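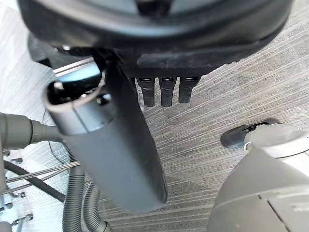

Delia Oprea wrote under the October post that I should stop keeping the vacuum parts in one bag and lay the whole lot out on the floor before deciding what goes. Her hall closet took her an evening, hose included, and she threw out more than she kept.

OK Delia. Doing it.

Quick one, have to be out the door by 4. Hose and tubes out, plus all the heads and brushes I could reach without moving the ironing board. The grey hose is a pain as usual. Won't lie flat, won't coil, springs open the second you let go of it. I've tried the big hook on the back of the door (fell off) and the Clillis straps (lost one, of course). Next idea is looping it over the top shelf with the cuff end tucked in first so it can't unroll teh whole way. If you've got something better please tell me.

Keeping so far: the hose, the long black tube, 2 floor heads. Going: the upholstery thing with no bristles left, a bag of filters for the old Furnival that went to the dump two moves ago. Why did I pack those. Twice!
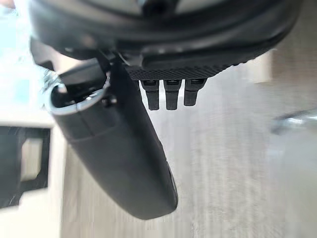
Black tube, metal rim at the open end.

Tubes get wiped inside before they go back. Old sock on a broom handle, push it through, done. I used to rinse mine and then never let them dry long enough, and the closet smelled like a wet dog for a week. Dry sock is fine. Rims and collars get a toothbrush, there's always a line of grit right where two pieces join and that's what makes them stick.

Then shelf order, which I will probaly change again:

hose up top
tubes standing in the back corner
heads in the Pultia bin, the shallow one
bags and filters on the door

Still need a lid for the bin. Still need to vacuum the closet itself, haha, with everything in pieces. Should have done that first.

More tomorrow if I get to the ironing board.

Print this post | E-mail this post

Get new posts by e-mail. Enter your address to subscribe. Unsubscribe any time.

Recent posts
The coat hooks, again
Linen shelf before and after
What I keep under the sink
Pultia bins, which sizes fit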